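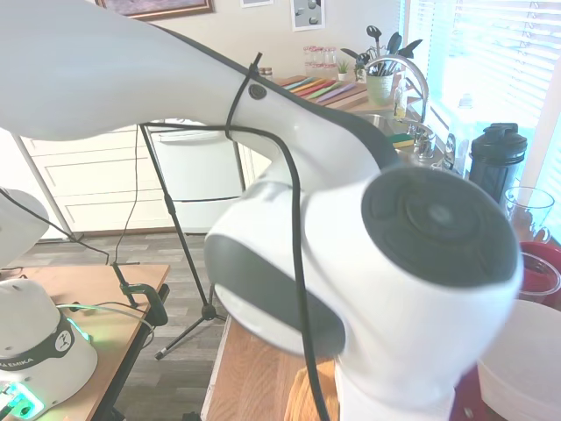 Papers > Home and Housing > Kitchen Counters > Section 4

Contents Methods Findings Notes Comments

4. What stays out on the counter

I went into this part of the study expecting to write about cabinets, and I ended up writing almost entirely about what people leave in front of them. We had 144 kitchens in the Gistby set, which gave us 1,246 entries for things that live on the counter full time (Noman Jatoi did most of the coding, and I owe him lunch for it). I'd guessed that appliances would fill the list. They didn't! The stuff that stays out is mostly small and used with wet hands – dish soap, a sponge, whatever goes in the utensil crock.

The back counter in Figure 4 is a nice ordinary case. The sponge sits on the edge of the sink with the dish soap close by, and the green crock holds black utensils. Then there are the flexible cutting mats in green, pink, orange, and purple, kept with the wooden cutting board. I coded that as one group, "cutting," and Noman wanted it as two. We went back and forth until February and settled on one, so readers who would split boards from mats should expect their totals to come out higher than ours.

Jars gave us more trouble. The two with red lids near the wall went under "jar, glass" with no guess at the contents, and we did the same for every jar without a label we could read. The potted succulent went under "plant," a code I nearly left out of the first draft and am now very fond of. A shaker bottle, like the black one by the window, counts as drinkware in our scheme. The Trovberg scheme puts it with food prep, so the two sets of numbers can't be lined up directly on that row.

We also asked people in 110 of the kitchens which item they'd put away first if company was coming. Lots of them said the sponge, and then told us they'd leave the plant exactly where it was.

Figure 4. Back counter and sink, with white cabinets and the dishwasher below.

Comments

Hina Durrani: Glad you kept the plant code. We dropped ours in the Hemside write-up and I've regretted it ever since.

ferreira_k: Where does a dish rack go in your scheme, under drying or under storage? Mine is definitely storage at this point.

Noman Jatoi: Drying. And I still say boards and mats are two groups.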